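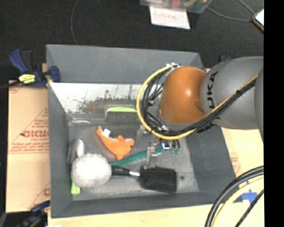 The arm over the picking bin, with the orange dolphin and the black hairbrush among the objects.

Filed under: Meetings > Notes and Minutes
3 min read

Pirneck picking project - minutes of the November progress meeting

In the chair: Yevdokiia Kobzar
Also present: bench team, Marchuk (software), one observer from Tinen
Apologies: none received

1. Minutes of the last meeting
Agreed, with one correction. "The data is good" should read "the data is said to be good".

2. Examples gathered
The bench team reported 39 usable sessions since the last meeting. The chair asked what made a session usable. The answer was that the file opened and the arm had moved. She did not think this was much of a test and asked for it to be minuted.

Marchuk said the learning system would sort out weak examples by itself given enough of them. The chair asked how many was enough. Marchuk said more than we have. No figure was offered.

3. Choice of objects
There was a long talk about the bin. The bench team feel the mix is varied: a soft toy, a hairbrush, a fluffy ball, clear and shiny things. The chair said varied to look at was one thing, but the same items had been going round for six weeks and the system might simply be learning our dolphin. Tinen's observer said their own customers do not pack dolphins.

The team replied that soft and see-through items are where the picks fail most. Accepted, though the chair would like to see this written down somewhere - so far it is only what people remember.

Agreed to hold back 13 objects that the system never sees in training, and to test on those only.

4. Failed picks
Marchuk's script drops any attempt where the grip is lost. The bench team had not been told. Over 10 hours of recording may be affected. The chair asked how a system was meant to learn about dropping things from a set in which nothing is dropped. Marchuk will look into it.

5. Zullerora labelling tool
Demonstrated. It crashed once. Marchuk says it will halve the labelling time; two of the bench team doubt this, as did the chair. Trial to run on 6 sessions before any money is spent.

6. Actions
Marchuk - restore the failed picks, or say plainly that they are gone. By Friday.
Bench team - list of held-back objects, kept in a separate box.
Chair - write to Tinen about what their customers do pack.

7. Any other business
The bench team asked for a second arm. Not discussed.

Meeting closed at 4.20 pm.

2 comments | 5 shares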